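Rutherford, Open Day

214 shares · 19 comments

Late. Seven minutes, by the clock over the loading door, and Ailsa Imrie ran the last bit with her shoe half off and her badge still in its plastic.

They were already inside. Of course they were. A line of backs – coats, a kid on somebody's shoulders, a man eating a roll. Agnes McIver at the front with the clipboard, talking the way she talked at funerals, low and fast.

"Alell is a home unit," Agnes was saying. "Not a factory unit. Please don't ask it to lift you."

People laughed. Ailsa got in behind the man with the roll and tried to breathe through her nose.

Craig was up there. Her brother. Clean shirt, she'd never seen it before, the fold lines still across the chest. He had the stop switch in his fist and he was holding it like a bird. He saw her. Didn't wave. Looked at the clock, then at her, then at the floor.

All right. She deserved that one.

Fourteen months he'd been at Rutherford and she had not come once. Not to the spring thing, not to the thing with the cake. She sold software for Tikitz, she was on planes, it was hard. He used to send her clips at two in the morning. A gray hand dropping a spoon. The same hand dropping the same spoon. She'd send back a thumbs up. At some point he stopped sending them and she couldn't of told you when.

"Justemeo put in the kitchen task," Agnes said. "They're paying for some of this, so be nice about the kitchen. The task is a drink. It goes and gets a drink and it brings it to a person. Sounds like nothing."

"Sounds like my husband," said a woman.

Agnes waited for that to be over.

"Sixty tries this morning before we let you in. I'm not telling you how many worked. Craig?"

Craig cleared his throat. She knew that noise. School play, third grade, he was a tree.

"So, um. You'll see what it sees," he said. "On the big screen. That's live, there's no, we don't cut anything. If it stops it's probably thinking. If I stop it, it's me."

He stepped back. A fan came on somewhere. The screen over their heads went black, then blue, then lit.

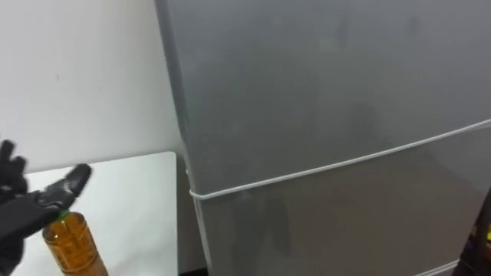
Lachlan MacBrayne wanted to know if it could tell tea from anything else, or if it just went for whatever was closest, because to him those were two very different machines and only one of them was worth driving up here for.

"It was told tea," said Craig.

"Told how?"

"I said it. I said tea."

"Out loud?"

"Out loud, yeah."

Lachlan MacBrayne thought about this. He had a notebook and he wrote one word in it.

Ailsa kept her eyes on the screen. It was odd, looking out of somebody else's head. You forgot it was a head. The fingers round the green cap, black, a lot of knuckle, and past them the corner of the table and the big fridge with white cord pulled across it. Her stomach did a small thing. Their mother had tied the fridge shut one summer when the seal went, string and a granny knot, and Craig used to undo it for her because he was the only one with the nails. She wondered if he'd thought of that. She wondered if he thought about it every single day he walked in here.

Nothing happened. Then more nothing.

"Is it stuck?" said the kid on the shoulders.

"It's deciding," Craig said.

"Deciding what?"

"Who's thirsty."

It wasn't in the script, she could tell, because Agnes looked up from the clipboard. The man with the roll put his hand up with the roll in it. Then everyone did, all at once, hands all over the place, somebody going me, me, over here. And Craig was laughing. Trying not to. She hadn't heard him laugh since before their dad.

"One person," Agnes said. "It needs one. Hands down please. Hands *down*."

Hands went down.

Ailsa's was still up. She hadn't noticed. Badge swinging off her wrist.

"You, then," said Agnes. "Late lady. Come round the rope. Stand on the tape."

She went round the rope. Her shoe came off properly this time and she left it. The tape was a yellow X, worn through in the middle from other peoples feet. Kenji Villanueva, it said on a sticker by the X, and under that in pen STAND STILL PLEASE. Whoever he was, he'd had enough.

She stood still.

Up close it was louder. Little whining noises inside the arm, like a dog that wants out. It turned its head and the picture on the screen swung across the wall and across the crowd, and there she was, twelve feet tall with one shoe. Red face. Hair all over. God.

"Does it know me?" she said. Stupid.

"No," said Craig. He was right beside her now, thumb on the switch. Quiet, so the rope people couldn't hear. "I could've put you in. You need 1,560 pictures of a face, for it to be any good. I had maybe four."

"Four."

"Three and the wedding one."

She didn't have anything to say to that. The arm came up. It came slow, and it stopped, and it came again, and the bottle was in front of her, right there, held out over nothing.

"Take it from underneath," Craig said. "Not the cap. It lets go when it feels you pull."

She put her hand under and pulled. It didn't let go.

"Bit more."

She pulled a bit more.

"It's not –"

"Give it a second, Ails."

Behind the rope they had gone dead quiet, even the kid. She could feel it through the plastic, the grip, all those small joints making up there mind. Craig's thumb hadn't moved.

"What time do you finish?" she said.

"Six. Depends."

"I'll wait."

He looked at her shoe, lying over by the rope on its side.

"You've got a flight," he said.

"I'll wait," she said, and the fingers opened.

19 comments · 7 saves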